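Uyên Đàm buys used restaurant equipment and sells it again, mostly to people opening their first place. She has run Ostrowski Supply since the previous owner retired, and kept his name on the door.

Loretta Rosenthal met her at the shop at seven in the morning, before the phones started.

Starting out

Đàm had worked the line at two restaurants and was tired of nights. The first thing she sold was a dough mixer she had bought for $400 and cleaned up in her garage.

"I made a little on it, and the man who bought it called me a month later asking for a slicer," she said. "I didn't have a slicer. I went and found one."

January is her busiest month for buying. Restaurants that got through the holidays often close right after, and the landlord wants the space cleared.

"You're standing in somebody's kitchen and they've just lost it," she said. "I make an offer and I don't haggle down from it. They can say no."

What sells

New owners tend to overspend on the range and forget storage, Đàm said. She has had customers put over $3,000 into a stove and then come back with nothing left for shelving.

Pans, bins and trays bring in a steady income. Steel holds its price. Plastic doesn't, but people want it in colors so that the staff can keep raw chicken away from everything else.

"I ask what's on the menu before I show anybody anything," she said. "A sandwich shop and a noodle shop need different small stuff. Most of them haven't written it down yet."

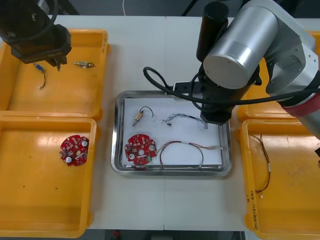

Delivery and repairs

The shop delivers within 50 miles. Đàm drives the truck herself when her regular driver is out, and she won't take a walk-in cooler up stairs anymore.

Repairs go to a mechanic across town. She would like to bring that work in-house but hasn't found anyone who wants to do gas and refrigeration both.

"If you know somebody, send them over," she said. "I'm here by six most days."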